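Keep the Shared Pantry Shelf

Last winter my building voted on whether to get rid of the common kitchen on the ground floor. The proposal was to turn it into rentable storage. It lost, but only by a few votes, and it will come back.

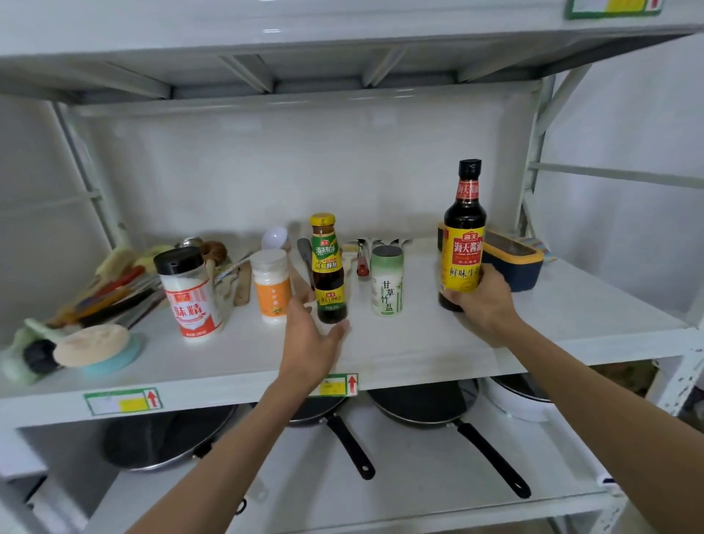
I voted to keep it, and I would like to set out why, as most of the talk on the stairs has been about money and I think the money is the weaker part of the case.

There are 58 apartments in the building. The kitchen costs each of them very little per month, mostly for heating and cleaning. Storage would bring in some income. Aarne Laaksonen worked out the sums and put them on the notice board, and I have no quarrel with his arithmetic. If the only question is which use of the room earns more, storage wins.

But we don't ask that question about the front hall, or the yard, or the bench by the mailboxes. We pay for those because a building with only private rooms in it is an unpleasant place to live. The kitchen belongs with the bench.

People who want it gone say that hardly anyone uses it. I think this depends on what hour you walk past. On Monday evenings it is busy. In the daytime it is mostly used by people who are home in the daytime, meaning the retired, parents with small children, and a few who work nights. Those are the same people who don't come to meetings that start at 18:00, when children are being fed and the night workers are leaving.

The pantry shelf gets the most complaints. The rule is simple: anything on the middle level can be used by anyone, and if you finish something you replace it or put in something else. Opponents say a system like this always ends with a few people buying and everyone else eating. I have lived here 15 years and I have seen some of that. One neighbor took far more than he gave for most of a year. Then he moved out. The shelf did not collapse, and no one went hungry over a bottle of vinegar.

What I have also seen is that people cook things they would not have cooked. Sauces and spices are expensive to buy for a single meal and they go stale in a private cupboard. Shared, they get used up. Hilkka Kemppainen learned to make fried rice at 70-something from a student on the fourth floor, with ingredients neither of them had paid for that week. She now makes it better than he does.

I'll grant the other side two points. The cleaning has been poor since spring, and the fridge should be emptied on a fixed day whether or not the owners of the leftovers agree. Marjatta Ikonen has offered to draw up a rota and I think we should accept it and be strict about it. A shared room that is dirty loses its friends quickly, and deserves to.

The storage plan can be met partway too. There is space in the basement behind the bicycle racks that could take several lockers. It is dry and it already has a door that locks. I would support building those before the next vote, so that we know how many people want storage and what they will pay for it.

A kitchen is hard to bring back once it has been removed. The pipes get capped, the stove is sold, and the next board will say, correctly, that putting it all back costs too much. If we are unsure, we should leave it where it is and clean it.

Oona Pesonen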